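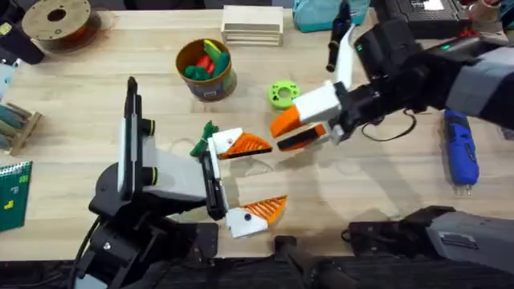

Koen Leemans wondered whether Cemura could rename a whole folder of files without him having to learn any code, and whether he could get the old names back if he made a mess of it. Yes to both! Those are the questions we get most, so they come first on the page.

Cemura FAQ
Last updated 2/18/18

What is Cemura?
Cemura is a free program for renaming lots of files in one go. Photos, music, scans, invoices, drawings – it doesn't care what is inside the file, it only touches the name. You build up a rule from simple blocks (add text, swap text, number, date, change case) and the new names appear next to the old ones as you type. It's great fun once you get going, and yes, we know how that sounds.

Do I need to know regular expressions?
Not at all. If you do know them, switch on Advanced in the Rules menu and the full set is there, including groups and look-ahead. Everyone else can leave it off and never see a backslash.

Can I undo a rename?
Yes. Press Undo straight away, or open History and pick any earlier batch. History goes back 30 days unless you change it in Settings. Undo puts the old names back as long as the files are still in the same folder. If you have moved them, Cemura will ask you where they went and carry on from there.

Is there a limit on how many files I can do?
There is no limit in the program itself. The preview shows the first 1,000 names so that the list stays quick to scroll, but the rule is applied to everything you have dropped in. Click Show all if you'd like to check every single one. On an older computer this can take a little while the first time.

Does it change the file's contents?
No. Tags, camera data and the date the file was last changed all stay as they were. 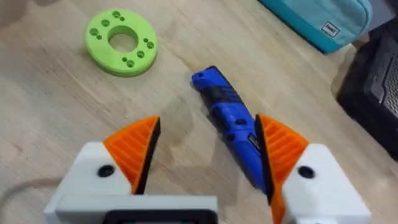
Green disc with round holes on a pale wooden tabletop

Which blocks come with version 2?
Everything from the first version, plus Counter, Folder name, Split and our favourite, Tidy. Tidy takes out double spaces, stray dots and those underscores that creep in when files are sent from one system to another. It is a lovely thing to watch on a really bad folder! You can set which of these it fixes, and save the result as a preset.

How do I stop 10 coming before 2 in my list?
Use the Counter block and set Padding. With padding switched on, short numbers get zeros in front, so your files sort properly everywhere, even on a television or in a car that sorts by plain text. If the numbers are already in the names, use Pad existing numbers, which leaves the rest of the name alone.

What happens if two files end up with the same name?
Cemura marks the clash in red and won't start until you've dealt with it. You can add a counter to the clashing names only, skip them, or go back and change the rule. It never overwrites a file.

Can I rename files by the date they were taken?
Yes, for photos and most video. Add a Date block and choose Taken, Created or Changed. Pick Taken where you can, as the other dates often shift when files are copied. Bart Van der Linden sent us a very neat preset that uses the taken date and falls back on the changed date when the first is missing, and it's now built in under Presets – thank you, Bart!

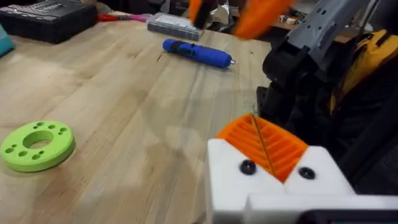 What should I put in my names?
A good name says what you'd type when looking for the file a year from now. We like the date first, then a word or so on the subject, then a number, with hyphens between them. Keep the words plain. For the picture just before this answer we'd go for something like orange-ribs-workbench, as the orange ribs and the wooden top are what you would remember, and you would find it under either word. Leave out things like final, new and new-final. If you need versions, let the Counter block handle them.

Does it work on network drives?
Yes, as long as you have permission to write to the folder. Large batches are slower over a network and there's a progress bar so you can see how it's getting on. If the connection drops, Cemura stops, keeps a note of what it has done and offers to carry on next time.

Can I run it from the command line?
You can! Save your rule as a preset, then call Cemura with the preset name and the folder. Add the preview option to see the new names without changing anything. The full list of options is in the help file.

Which languages is it in?
The menus come in 13 languages. If yours is missing or a phrase reads oddly, the text files are in the Languages folder and you can edit them in any text editor. Send us your changes and we'll put them in the next build.

I used Gruserura before. Can I bring my rules over?
Yes, choose Import from the Rules menu and point it at your old Gruserura settings file. Nearly everything comes across. Rules with nested folders will need a second look, and Cemura lists those for you after the import.

Is there a portable version?
There is, and it has been on the download page since January. Unzip it to a USB stick and run it from there. Settings and History are kept in the same folder as the program.

I've found a bug. Where do I send it?
Use Report a problem in the Help menu, and tick the box to include the log. The log contains file names, so have a read through first and take out anything private.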